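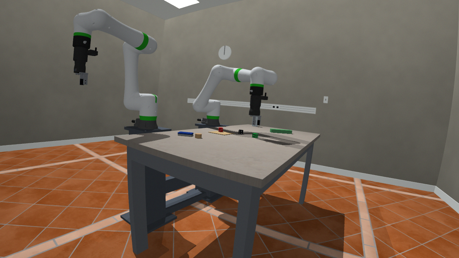
The two-arm cell in simulation, with the right gripper over the green die.

Brendel has finished a simulated copy of its two-arm handling cell and is now using it to plan setup work before anyone touches the machine, the company said in November.

The cell has 2 white arms mounted behind one table and handles small parts such as dice and blocks. Setup staff at the Thibodeau site run each new layout in the model first, checking reach and the gap between gripper and tabletop. The reach check takes roughly 22 minutes. The same job on the shop floor used to hold up the cell for most of a morning.

The model, known in-house as Stostutell, also covers routine care. Gripper fingers are changed every four weeks, and the new finger length is entered in the model before the arms go back to work – a step that was sometimes skipped under the old paper checklist.

Base positions still have to be measured by hand after any repair that loosens a pedestal. Brendel said two people are trained to do this, and that more will be trained at its Meter plant, where a second cell is being installed.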